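Ticket: Mirnell / wrist stream drops partway through episodes
Opened by: Jummai Abubakar
Assigned to: Kayode Okonkwo
Priority: normal
Status: waiting on retest

Jummai Abubakar, 9:40
Set is 169 episodes so far on the two-arm station. In 11 of them the wrist stream ends before the joint log does, so Clendo rejects them at import. Gripper open at start, wall and cabinet in view, same as the rest of the set.
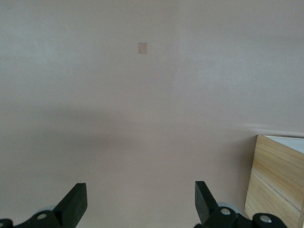
The gap between the last image and the last joint row is nearly 2 seconds in the worst one. Restarting the recorder clears it for a while. Joint data looks fine all the way through.

Kayode Okonkwo, 10:15
Are the bad ones spread out or bunched up? And which version of Narkik is on the recording machine?

Jummai Abubakar, 10:32
Bunched, all after episode 100. Narkik was updated in January and I haven't touched it since. Both arms were recording in every one of the bad episodes. Single-arm runs import clean.

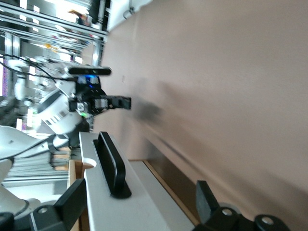

Wrist view with the second arm at the wall and the black handle between the fingers.

Kayode Okonkwo, 11:20
Looks like the write queue on Eze fills up when both wrist streams go to the same disk. The recorder drops images without raising an error – I'll file that separately. Please do the following:

Move the second arm's stream to the other disk.
Set the recorder to stop the episode on a dropped image.
Mark the bad episodes as excluded. Don't trim them, the labels will be off.

Jummai Abubakar, 1:05
First and third done. Can't find the stop setting in the station config – is it per user?

Kayode Okonkwo, 1:12
Per station, under capture. Leave the ticket open until you have a full two-arm batch through import.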